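Fundus opens its sorting table to everyone this December

Share (2) | Print this page | E-mail this page

We're putting our favorite table on show in Wernisum, and I'm so happy I get to be the one telling you! It's a simple idea: blue pieces on a white work surface, set up on a dark table.

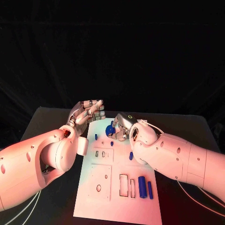
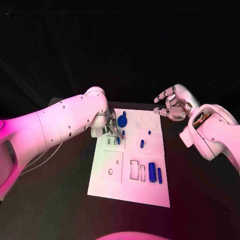

Blue pieces and a white work surface, both times.

By Evelien Prins, Fundus
December

I love a job where everything has its place. Our printed sheets have black outlines, and you match each piece to its shape (circles big and small, a rectangle, you get the idea). It sounds easy until you pick up the wrong peg!

We've had 600 sheets printed at De Bruijn, and 200 of them are going to schools in town for free. The rest stay with us at Pilen, where you can drop in on Sunday and try one yourself. Bring the kids, bring your dad, stay as long as you like. Coffee's on us.

Want a set for your classroom or club? Just ask for me at the front desk, and I'll put your name on the list.

0 comments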